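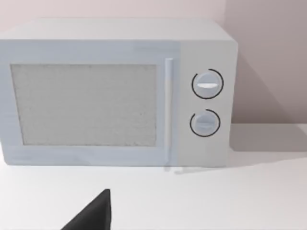

For most of the twentieth century a kitchen was something you moved into. The sink was where the builder had put it, the cooker went in the gap next to it, and if you didn't like the arrangement you lived with it until you could afford to rip it out. Renters had even less say. In the flats put up along the harbour at Ostel in the years after the war, the kitchens were six feet wide and came with a stone sink, a gas point and one shelf.

Many of those kitchens are still in use. The flats have been rewired and the stone sinks are mostly gone, but the walls haven't moved, and people have spent decades working out how to cook a proper meal in a space meant for boiling a kettle and frying an egg. There is more to learn from them than from most showrooms.

The first lesson is about worktops. Ask anyone with a small kitchen what they want and they will usually say more cupboards. Watch them cook and the trouble is nearly always the lack of a clear place to put things down. A chopping board needs room beside it for what has been chopped and what hasn't. A hot pan needs somewhere to go in a hurry. In the Ostel flats the usual answer is a board cut to fit over the sink, and another that pulls out from under the draining side like a drawer. Neither costs much. A joiner can make both in an afternoon, and a careful amateur can do it in a weekend.

Large appliances are harder. A kettle and a toaster can be put away, though few people bother. A microwave can't, or not easily. It is as deep as many old worktops and its door needs room to swing, which generally means the space next to it is lost as well. Some households put it on a bracket at shoulder height, which frees the worktop but makes it awkward to lift out a full bowl of soup. Others give it the dead corner where two runs of units meet. Most simply leave it out and work around it.

Fitted kitchen firms have been slow to take small rooms seriously. Granström, which has sold kitchens from the same works since before the Ostel flats were built, stopped making its narrow range when sales of larger homes picked up, and only brought it back last year. The new range has base units 50 centimetres deep, against the usual 60 or so, and the drawers run the full depth of the unit. The doors are plain and the handles are a separate item, so you can buy them elsewhere if you prefer.

Hitura has gone another way. It doesn't sell fitted units at all. Its pieces are free-standing, on legs or wheels, and are sold one at a time, the idea being that a tenant can take them along to the next place. A basic trolley with a solid top is within reach of most budgets. A full set is not. Fifteen pieces are listed in the current catalogue, and anyone who bought the lot would spend well over what a modest fitted kitchen costs. They would also need a bigger kitchen to put them in.

Wheels are a mixed blessing. A trolley that rolls out to make an extra surface is useful, but it has to roll out into something, and in a galley kitchen that is the floor you are standing on. Lockable castors are worth the extra money. So is a raised lip on at least one side.

Then there is the matter of light. Old kitchens tend to have a single fitting in the middle of the ceiling, so the cook works in their own shadow. A strip fixed under the wall cupboards cures this at once. The mains type should be put in by an electrician, but there are rechargeable ones that stick up with magnets and last several evenings between charges. Colour matters too, although less than the paint companies would like. White walls help in a north-facing room. In a sunny one they can be tiring, and a soft yellow or grey-green will hide marks better — and there will be marks.

What does a sensible overhaul cost? For a narrow kitchen in decent order, £3000 should cover new worktops, doors, lighting and a coat of paint, provided the sink and cooker stay where they are. Moving either one is where budgets go wrong. Pipes have to be chased into walls, floors come up, and in an older building there is usually something under the floor that has to be dealt with before it can go down again.

Renters have fewer choices, but more than they might think. Muso, a housing co-operative with several blocks near the harbour, changed its rules last July so that tenants can put up shelves and rails without asking first, as long as the holes are filled when they leave. They may also take cupboard doors off and store them. Open shelving is now common in its buildings. It collects grease and dust, particularly near the hob, and the things on it need to be used often enough to stay clean. Plates and mugs do well there. Fondue sets don't.

The co-operative keeps a store of spare doors, hinges and lengths of worktop left over from past repairs, and tenants can help themselves. Birch-faced doors go quickly. There are usually plenty of brown ones.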